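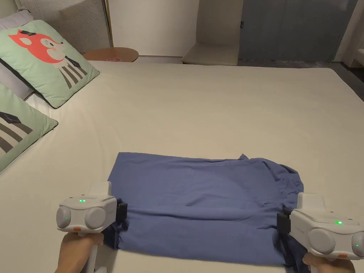 Fig. 1. T-shirt on a bed, partly folded over, held at the lower corners.

Home | Units | Handouts | Reading list | Contact

Household Skills, Unit 6: Folding on a soft surface
Handout by Rosalía Vallejo, Trirkthorpe

Most folding guides assume a table. Most people fold on the bed. Keep that gap in mind when you read the Tejada method, which promises a finished shirt in three moves. I have my doubts.

Look at the right side of the shirt in Fig. 1. The top edge is fairly straight, and the fabric still bunches near the corner. The method says a straight top edge "takes care of the rest." Does it? A sheet gives under the cloth, and a pull at one corner travels as a crease.

What I would keep from the method:
- Spread the shirt before folding anything.
- Hold both lower corners.
- Smooth outward with a flat palm.

What I would question:
- The claim that folded shirts stay crisp in a drawer. Whose drawer?
- The Anwood figure of 300 shirts an hour. It was timed on a hard counter and the size of the shirts is not given.
- Folding boards. Fine in a shop, one more thing to store at home.

For next time: fold the same shirt on a bed and on a table, three tries each, and write down where the wrinkles end up. Bring your own shirt. Notes go in the Dudavstead folder, in the June section.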